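致项目管理组，抄送 Frans Wouters：

二月份的进展报告，关于 Grellby 厂区返修车间的线缆整理工位。上一份报告是 Ileana Sandu 写的，语气比我乐观。她调去 Drulari 那边以后由我接手，我把她的表格保留了，结论部分重写。凡是我自己没有在现场看过的事，下面都注明是听谁说的。

## 一、目前做到哪一步

返修车间每天收到大量拆机退回的线缆，混装在箱子里，过去全部由人工解开、辨认接头、绕好、扎上、分箱。立项书里的说法是由双臂工位承担“解开和绕线”，人只负责“复核和例外”。批准这笔钱的时候，大家看的就是这句话。

工位已经装好并通电，两条手臂都能在木纹台面上完成抓取和移动。单根短线的处理比较稳定。两根以上缠在一起时，情况就完全取决于缠法：松散的圈可以拉开，打过结的、接头卡在圈里的，系统多半会停下来等人。Boris Pešek 负责调试，他认为这属于训练数据不够的问题，再积累一段时间会改善。我没有理由说他错，但我手上也没有任何材料能证明他对，所以这份报告不把“会改善”写进进度。
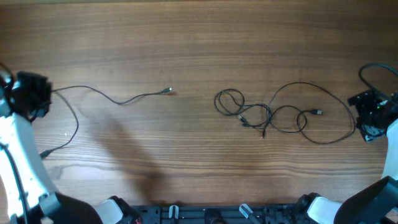

立项书里那句“例外由人处理”，写的人大概以为例外很少。按 Alžběta Štefanec 的班组日志，停机求助不是偶发事件，是每个班次的常态。她的日志写得很细，哪种接头、缠在哪里、怎么解开的都有，比系统自己导出的记录有用得多。系统导出的记录只有一个代码和“需要操作员介入”几个字，连夹爪当时夹着什么都查不到。我已经向供应方 Grunus 提出要改，对方答复说下个版本考虑。上个版本他们也是这么答复的。

## 二、岗位上的变化

这一节管理组要求写，我就按实际看到的写。

原来线缆台有6个人，现在编制上还是6个人，其中2人转为看护工位。立项时承诺本阶段不减员，到目前为止这个承诺守住了。至于下个阶段，我问过，没有得到书面答复。班组里的人也问过我，我只能把同样的话转告他们。我希望下次报告之前能有一份书面的东西，哪怕内容不好听。

转岗的两位，活计变得很不一样。以前一箱线倒出来，自己决定先解哪一根，手上不停，嘴上还能聊天。现在是坐着等，等到提示灯变了，起身，把卡住的那一团拿出来解几下，再放回去，按确认。Efren Umali 是两位之一，他干线缆返修的年头比我在公司的年头都长。他的原话是：“最难的那几团还是我解，容易的给它了，那我一天到晚手里就全是难的。”我觉得这句话比立项书里关于“减轻重复劳动”的那一整页更值得管理组看一遍。

重复劳动确实少了，这一点我不否认。留在人工台的几位没有明显变化，只是箱子的分配变了：班长会把看上去容易的箱子先给工位，剩下的归人工台。这样一来，工位的数字好看，人工台的数字难看，两边放在一张表里比较是不公平的。Ileana 上次报告里的对比图就是这么来的，我不认为她有意为之，分箱的做法当时还没有人写下来。本次报告撤下这张图，等分箱改成随机以后再做。

还有一件小事。看护岗位要求操作员在手臂停稳之后才能伸手，流程上多一道确认。熟手嫌慢，有人想省掉。Alžběta 在班前会上讲过两次，我支持她。如果将来有人拿“操作员响应时间”来考核看护岗，等于鼓励大家省掉这一步，请管理组不要设这个指标。

## 三、技术上没有解决的问题

绕线这一步比解线更让我怀疑。现有的线团大小不一，绕了很多圈的那种粗把线，夹爪靠近时自己的线和别的线容易混在一起，从腕部摄像头的画面里，连我都要看一会儿才分得清哪根属于哪一把。接头种类也杂，有的露在外面，有的半埋在圈里。供应方演示时用的线又直又干净，长度一致，我们收到的货从来不是那样。
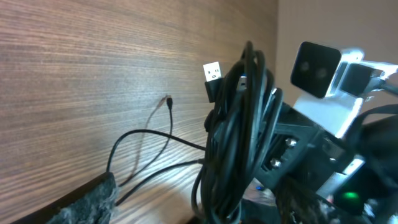

*线缆整理工位，腕部摄像头视角：成把的黑色线缆，可见一个 USB-A 插头和一个带蓝色内芯的接头，右侧为夹爪。*

我让 Boris 用车间真实的退货线重新做一轮验收，不挑箱，不预先理顺。他同意了，但提醒我结果会比演示时差。我知道会差，要的就是这个数字。验收条件已经写成一页纸，随本报告提交，主要是三点：箱子由仓库随机指定；停机求助一律计入处理时间，包括等人过来的时间；解开但插头受损的不算完成。

最后一点是 Alžběta 坚持加进去的。据她说，拉扯过的接头外观上看不出毛病，到测试台才发现接触不良，而测试台的退回量目前没有和工位记录挂钩。也就是说，工位有没有损伤线材，我们现在不知道。测试台的系统叫 Cù，归另一个部门管，打通数据需要 Frans 出面协调。我上个月发过申请，还在等。

## 四、费用

本期支出在预算之内。需要说明的是，预算里没有列看护岗的培训工时，也没有列人工台因为分箱变化多出来的工时，这两项目前都摊在车间的日常成本里。如果只看项目账，这个工位很便宜。我建议下期起把两项都记到项目名下，账面会难看一些，但至少可以拿来做决定。

Grunus 提出增购第二套工位，并附了一份回本测算。测算假定工位可以在无人看护的情况下运行整个夜班。以现在的停机情况，这个假定不成立，我没有往上转，需要的话可以单独发给各位。

## 五、请管理组决定的事项

- 第二套工位的采购暂缓，等随机箱验收的结果出来再议。
- 下一阶段的人员安排给出书面说明，由管理组直接发给班组，不要再通过我口头转达。
- 由 Frans 协调 Cù 的数据接口，先要接触不良的退回记录，别的以后再说。
- 看护岗的工级重新评定。Efren 和另一位同事现在做的是全车间最难的线，工级还按原来的算。
- 班组日志正式列为项目数据，写日志的时间算工时。Alžběta 现在是下班后写的。

Boris 希望在本报告中附上他的意见，大意是工位对单根线的处理已经达到要求，我的写法没有充分反映这一点。单根线确实达到了要求。不过单根线原本也不需要多少人手，车间的时间主要花在缠成一团的那些上面，所以我没有把它放在前面。

随机箱验收的原始记录会在完成后直接发给各位，不等下一期报告。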